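Thread on dating pre-war Grastell pocket knives from the tang stamp. I keep being sent the same three questions, so the answers can live in one place. Corrections welcome, with a source please.

1/ Grastell knives were sold in Britain by two firms. Nidness made the blades and Mostyn did the handles and finishing until it bought the name outright. The stamp on the tang tells you which firm held the name when the blade was struck. It tells you nothing about when the knife was put together.

2/ Type A stamp: GRASTELL in a straight line, serif letters, with a small anchor under it. The anchor has a ring at the top. If there is no ring, check under a 10x loupe before calling it a variant. On worn tangs the ring goes first.

3/ Type B stamp: GRASTELL in an arc, same serif letters, no anchor. The arc dies came in two widths. The wide one runs nearly edge to edge on the small pen knives and often loses the first G.

4/ Type C stamp: sans serif, straight, with MOSTYN beneath. These are the commonest by a long way and the ones most often listed as "early". They are the last of the three.

5/ My own record sheet now covers 107 knives. Of those, 81 are Type C. The rest are split between A and B, with A slightly ahead, and I would not read much into that lead. Collectors keep A and sell C.

6/ Pattern numbers. These are on the back of the tang, not the front, and they refer to the handle shape only. Pattern 33 is the two-blade jack with the square bolster. It was made right through all three stamps, so the number is no help with dating.

7/ The number 1741 on some shields is not a pattern number or a serial number. It is the founding date claimed by Nidness in its trade lists. I have yet to see anything that backs the claim. It turns up on A and B knives and on no C knife I have handled.

8/ Springs. On A and B the back spring is pinned in the middle with an iron pin, and you can find it with a magnet through the brass liner. On C the pin is nickel silver and the magnet ignores it. Use a weak magnet on a thread. A strong one pulls on the spring itself and you learn nothing.

9/ Mixed knives exist. An A main blade with a B pen blade is normal factory stock being used up. An A blade with a C spring pin is either old stock used up by Mostyn or a later repair. Look at the pin heads. Factory pins are spun flush, repair pins usually stand a little proud or show file marks on the bolster.

10/ Handles. Stag and bone on all types. Black celluloid on B and C. Celluloid gives off fumes as it breaks down and will rust a blade stored closed, so keep those away from the rest. Mine are in a separate drawer with the blades half open and a card between them.

11/ Cleaning. Warm water, one drop of washing-up liquid, a soft toothbrush in the joint, then dry straight away. Put the plug in. Shield pins are tiny and a loose one will go down the waste without a sound.
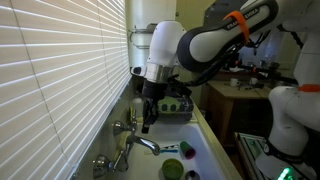
12/ After drying, one drop of light mineral oil on each joint, work the blade ten times, wipe off whatever comes out. Repeat until the cloth stays clean. Bone and stag should not be soaked at all, so for those I use a damp cotton bud and leave the tap alone.

13/ Do not polish the tang. Metal polish rounds the edges of the stamp and a rounded B arc is very hard to measure. Grey patina is fine. Red rust can be lifted with oil and the edge of a copper coin.

14/ Boxes. The green Rindard boxes are a retailer's box and were used for other makers too. A Type C knife in a Rindard box is a plausible pair. A Type A in one is a later marriage, whatever the listing says. Price the knife and treat the box as extra.

15/ Photos for identification: tang front, tang back, shield, spring side. Side light, no flash. Please include a ruler in millimetres, as I can't separate the two arc dies without one.

16/ Edit, November 15, 2025: the wide arc die measures 9 mm across, not 8 as I had it in the September version of this thread. The narrow die is unchanged at 6.5 mm. Record sheet updated to match.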